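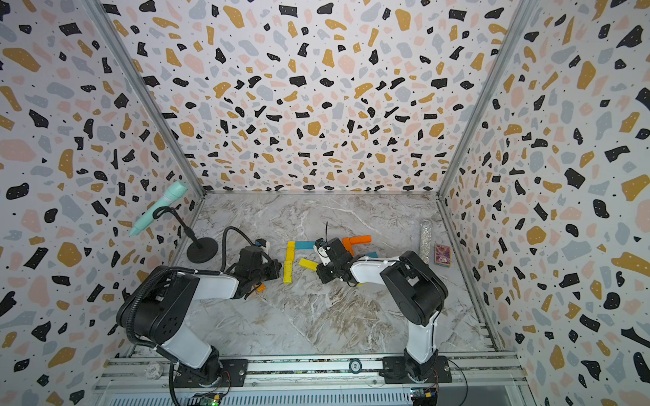 ok quick one, bus in ten minutes. Finally switched to the Linstead library for my reading this year. Big list, tiny progress. Goal is 100 books, dont laugh. Started in January with the Moldovan cookbook Lenuța Voicu pushed on me, read it cover to cover like a novel. No regrets. Made the plum dumplings twice.

Then the Willberg saga. All 1,687 pages. Still on page 274. Slow, so slow, somebody please tell me teh uncle dies.

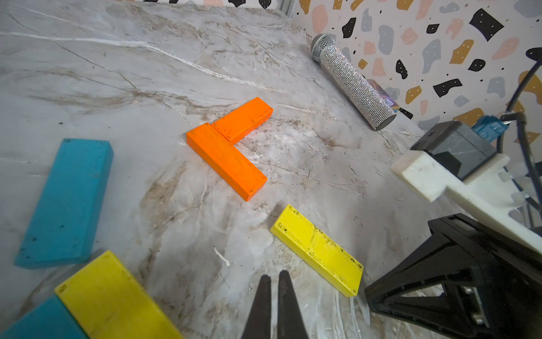
Next up

Something short. Poems maybe. Also owe Aurel his paperback back, sorry Aurel, there's coffee on it. More when I get home.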